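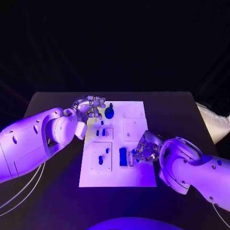
Bei einem Konzert ist das Licht fast so wichtig wie die Musik. Es sagt uns, wohin wir schauen sollen, und es macht eine Stimmung. Ein langsames Lied bekommt oft blaues oder violettes Licht, ein schnelles Lied vielleicht rotes und gelbes. Weiße Dinge nehmen die Farbe besonders gut an: In dem violetten Licht auf dem Foto sieht die große weiße Hülle vom linken Arm blass lila aus. Der schwarze Hintergrund dagegen bleibt fast ganz schwarz.

Warum ist das so? Eine weiße Fläche wirft beinahe alles Licht zurück, das auf sie fällt. Eine schwarze Fläche verschluckt das meiste. Darum hängen im Theater hinter der Bühne oft schwarze Vorhänge. Vor ihnen kann man die Sängerin gut erkennen, auch wenn nur ein einziger Scheinwerfer leuchtet.

Im Konzerthaus Wegener gibt es 1162 Plätze und 110 Scheinwerfer. Die meisten hängen hoch oben an langen Stangen aus Metall. Früher hat man vor jede Lampe eine farbige Folie gesteckt. Wollte man eine andere Farbe, so musste man die Folie wechseln. Heute haben viele Scheinwerfer kleine Leuchten in Rot, Grün und Blau, die man LED nennt. Aus diesen Farben kann man sehr viele andere mischen. Rot und Blau zusammen ergeben zum Beispiel Violett.

Die Person am Lichtpult kennt die Lieder sehr genau. Vor dem Konzert speichert sie für jedes Lied die passenden Lichter. Am Abend drückt sie im richtigen Moment auf einen Knopf, und die Bühne wechselt die Farbe.

Probiere es selbst! Du brauchst 2 Taschenlampen, ein Stück rote und ein Stück blaue durchsichtige Folie und ein weißes Blatt Papier. Mache das Zimmer dunkel. Halte vor jede Lampe eine Folie und leuchte mit beiden auf dieselbe Stelle vom Papier. Danach nimmst du schwarzes Papier und vergleichst. Leuchte dabei bitte niemandem in die Augen.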